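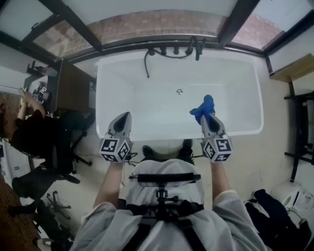

White tub with black deck-mounted fixtures and hand shower.

Home & Community | Interviews

The residential support program at Stimwood serves adults who wish to remain in their own homes after an illness, an injury, or simply the passage of time. Its home assessment service is directed by Zuleica Seixas, an occupational therapist who joined the organization 15 years ago. In July 2020 she spoke with Adalberto Sales, editor of the quarterly bulletin, on bathing at home, the choices families face when a bathroom no longer suits the person using it, and the effect of the spring closures on her department.

Ms. Seixas began her career on a hospital ward in Clonutcombe, where she prepared patients for discharge. The work gave her a lasting interest in what happened after they left.

"We would teach a patient to step over a practice tub on the ward, and the practice tub had a rail on each side and a therapist standing next to it," she said. "Then the patient went home to a tub with no rails, a bath mat that slid, and a door that opened inward. I wanted to see the real room."

She now sees a great many real rooms, although since April most have been seen by video call. Home visits were suspended that month, and the department moved to remote assessment within two weeks. A family member walks through the house with a telephone while the therapist asks for measurements: the height of the tub rim from the floor, the width of the doorway, the distance from the toilet to the nearest wall. Ms. Seixas had doubts about the arrangement at first and still has a few.

"A video call does not tell you how the floor feels under your foot," she said. "It also does not tell you what the wall is made of, and that matters a great deal if you intend to put a grab bar on it. We ask people to knock on the wall. We have become fairly good at listening to walls."

In-person visits resumed in June for clients at the highest risk of falling. The remote calls will continue for others, in part because adult children who live far away have been able to join them. Ms. Seixas described one call in which a daughter in another state learned that her father had been washing at the kitchen sink since the winter. He had not mentioned it to anyone.

Asked whether families tend to wait too long before requesting an assessment, Ms. Seixas chose her words with care. Most requests still arrive after a fall. She does not regard this as neglect. Bathing is private, she noted, and people who will accept help with groceries or driving will often refuse even to discuss the tub.

"I never start with the bathroom," she said. "I start with the kitchen, and I ask what they like to cook. By the time we reach the bathroom we have been talking for half an hour, and they will usually tell me what worries them."

The conversation turned to the question most often put to her staff, which is whether an older person should remove the bathtub and install a shower. Ms. Seixas does not give a single answer. A walk-in shower is easier for many people to enter, but the work is costly and may leave the household without a bathroom for several weeks. Where the budget is limited, she begins with a transfer bench, a hand-held shower head, and properly anchored grab bars. She estimates that over 90 of the households assessed last year kept the tub they had.

"There are people for whom a warm bath is the best part of the week," she said. "One client of ours had taken a bath every Sunday evening since she was a girl. If I can keep that for her safely, I will."

She was firmer on the subject of suction-cup handles, which she asks clients to take down, and on towel bars, which are not built to hold a person's weight. She also recommends that water heaters be set no higher than 120 degrees, and that faucet handles be ones the client can turn with wet or stiff hands. Style, in her view, is a legitimate concern. Clients are more willing to use equipment that does not make the house look like a clinic, and finishes have improved a good deal since she entered the profession.

Mr. Sales asked about the Sampaio fund, which pays for minor home changes where a client cannot. The fund was established by a local family and is administered by the program. It covers rails, benches, lighting, and small repairs to flooring, but does not cover full remodeling. Applications were slower than usual in the spring — contractors were not entering homes, and several clients asked to be placed on hold — and Ms. Seixas expects a heavier load through the fall. The department has 3 therapists assigned to it at present, and she has asked for another.

She would also like to see better training for the people who do the installing. Reltard, the contractor used for most of the fund's work, now sends its crews to a short course taught by her staff, in which each participant is asked to get in and out of a tub using one arm.

"They come back with different opinions on where the bar should go," she said.

Near the end of the interview, Ms. Seixas was asked what she would say to a reader who is uneasy about a parent's bathroom but reluctant to raise the matter. She suggested that the reader use that bathroom on the next visit, take a full bath or shower in it, and notice what the hands reach for.

Residents of the service area may request an assessment by calling the Stimwood main office on weekdays. A physician's referral is not required for the first appointment.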